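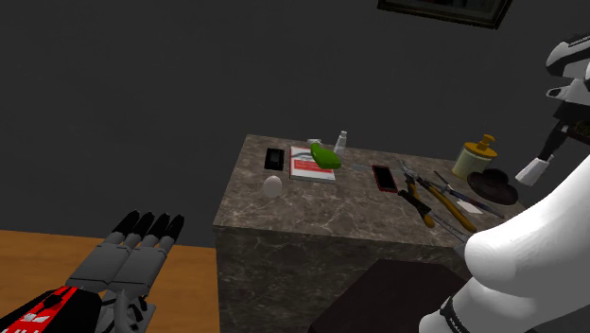 Pre-purchase safety checklist: two-arm unit, counter work
Site: Ovside test kitchen
Rev. 2, 2021-03-21
Prepared by: Gert Mtshali
Budget review: Thandeka Mokgethi

Status codes: OK / OPEN / FAIL. Items marked OPEN hold the purchase order. Simulation results count for layout only.

1. Reach and mounting

1.1 Both arms clear the wall and the counter front at full reach. OK in simulation. Repeat on site with the real wall offset.
1.2 Floor load at base. OPEN. Wood floor, no load figure on file. Quote for a spreader plate requested from Zestell.
1.3 Anything hung on the wall above the counter moved or fixed. OPEN. Framed picture is within the raised-arm envelope. Cost: none.

2. Work surface

2.1 Knives and cutters excluded from shared trials until grip force limits are set. FAIL. The layout has a knife with the blade running to the front edge, next to pliers. Change the layout file before the next run.
2.2 Fragile items included at low force. OK. Egg stays in the set.
2.3 Overlapping items included. OK. Green pepper on book, knife over plier handle. Keep both cases.
2.4 Liquids. OPEN. Soap dispenser is in the layout. Hand sealing is not stated in the Trulum data sheet. Written answer needed.
2.5 Phone replaced with a dummy of equal mass for physical trials. OK.

3. Hands

3.1 Spare fingertips priced. OK. 32 per set, two sets in year one.
3.2 Pinch points at thumb joints guarded or marked. OPEN.
3.3 Payload margin with heaviest tool. OPEN. Nobody has weighed the pliers. GM to do.

4. Stop circuit and guarding

4.1 Stop button reachable from both ends of the counter. FAIL. One button quoted, two required. Add 242.
4.2 Floor marking. OK. Allow 200, including labor.

Comments

TM: Lines 3.1 and 4.2 approved. Line 4.1 goes in as a change to the base quote, not as an accessory. I will not release the deposit with 1.2 open.

GM: Agreed. If the plate pushes delivery past November, Shim can hold the arms in storage at their rate. Rate to be confirmed in writing.

Next revision after reply on 2.4.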